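The plants at Clornier used to be watered whenever someone noticed them drooping. That changed in October, when the company that looks after them, Mustonen, asked its crew to start recording the job from a camera worn at head height, so that a machine might one day do some of it.

Mustonen has 133 office clients and nine people on the road. Most visits follow the same order: water, check the saucer, pick off what has died, wipe the desk. 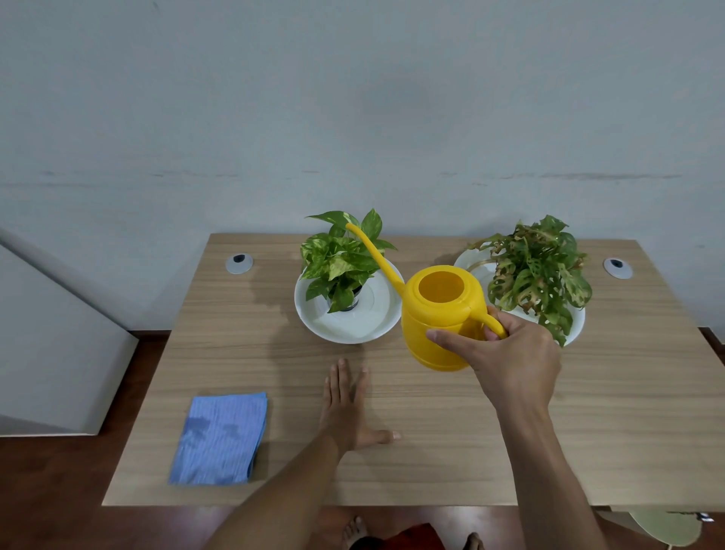
A pothos gets its water. The cloth stays within reach.

Albertina Moreira has been doing the rounds for almost nine years and now spends two mornings a week on the recordings. She was not keen at first. "I thought, well, there goes my job," she says. "Then I saw how long it took the thing to pick up a can."

The thing is a two-armed unit built by Usetti, parked for now in the Mustonen depot. It learns from the crew's recordings, and it can pour into a pot if the pot is where it expects. Spills are harder. A person feels the water through the cloth and goes back over the patch without thinking about it.

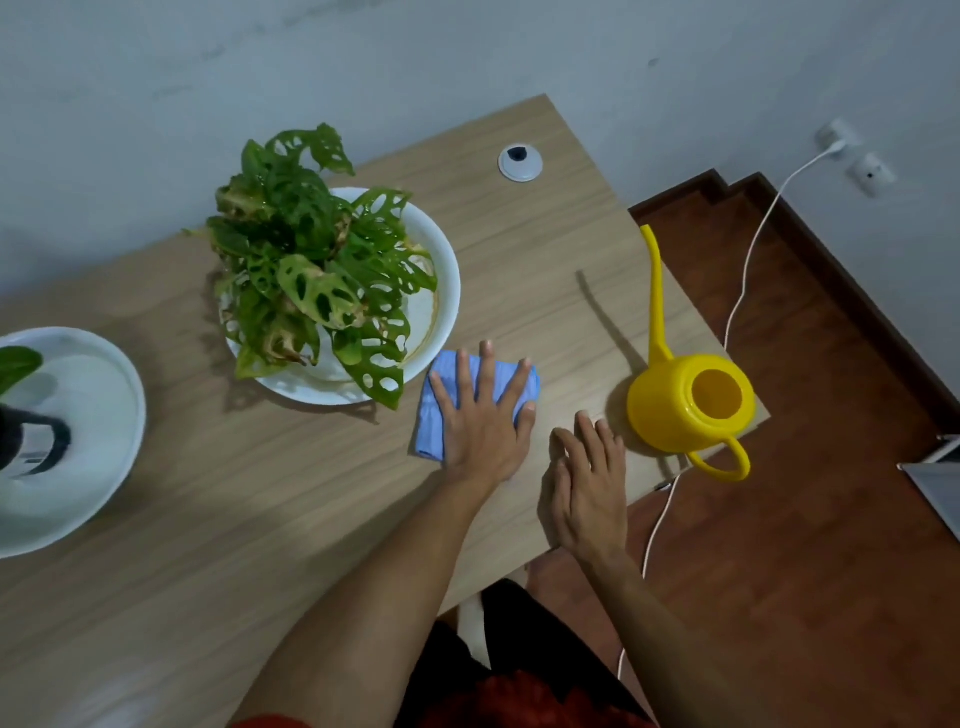

Wiping turned out to be the part of the job the crew had never put into words. Moreira was asked to write it down and filled four pages, mostly about pressure, when to fold the cloth over and which finishes mark if they are left overnight.

What has changed so far is the working day. Recording visits run slower, and the crew negotiated an hourly rate for them in place of the old payment per site. Scheduling has gone to software called Prullent, which the drivers like less — it doesn't know about loading zones.

Mustonen says the first unit will go to a single large site, on the night shift, with a crew member alongside. Moreira has put her name down for it. She would sooner be in the room, she says, and the night rate is better.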